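Barberg Worktop Oil, for kitchen boards and wooden surfaces

Home > Kitchen care > Oils and waxes > Barberg

Barberg is an oil for wood that comes in contact with food. We make it in our small workshop from linseed oil and a little beeswax, and we put nothing else inside. It has a light yellow colour in the bottle and it makes most woods a little darker after the first use. On beech you will notice this more than on walnut.

The oil is good for cutting boards, rolling pins, salad bowls, spoons and wooden worktops. It is not made for floors, and we do not recommend it for garden furniture, where the rain will take it away in one winter. For outside wood please look at our Kurkis range.

How to use it

Wash the board with warm water and let it dry standing up until the next day. If the surface feels rough, sand it lightly along the grain and wipe off the dust. Pour a small amount of oil in the middle and spread it with a cotton cloth. Do both sides and also the edges, which many people forget. Wait 40 minutes, then wipe away everything that the wood did not drink. The surface should feel dry to the hand and never sticky.

A new board needs two coats, with one night between them. Leave it for 5 days after the last coat before you put food on it.

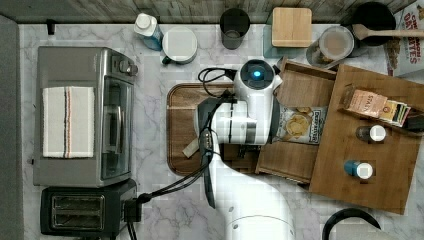

After this, the care is simple. Oil the board again when water does not make drops on it any more. In a family kitchen this can be every month, and in a kitchen where people cook only at the weekend it can be much longer. Please do not put an oiled board in the dishwasher. Do not leave it lying in the sink either, also not for a short time.

Stone worktops, for example marble or granite, do not need this oil and can get a dark mark from it. Put old newspaper under your work, and if some drops fall on the stone, clean them immediately with washing-up liquid.

Important for your safety: cloths with linseed oil can become hot and start to burn by themselves. Spread the used cloth flat outside until it is fully dry, or put it in a metal tin with water and close the lid.

Sizes and delivery

Small bottle, 90 ml. Enough for one large board and a few spoons.
Tin, 8 boards or one short worktop. The lid is the screw type and closes well again.
The cotton cloth is sold separately.

We send orders from the workshop by normal post. Tins cannot go by air, so for islands the delivery takes longer. Please write to Liesl Moser in our office before you order if you are not sure.

From our customers

"I used it on my mother's old bread board, which was grey and very dry. After two coats it had its colour back. The smell was strong on the first day, then it was gone." Hiwot Lemma

"Good oil, but the small bottle is too small for me. I will take the tin next time." Begoñe Carretero

We changed the cap of the small bottle in January, because the old one was leaking when the bottle was lying down. If you still have a bottle with the old cap, keep it standing, or ask us for a new cap without cost.

Page updated 6/14/26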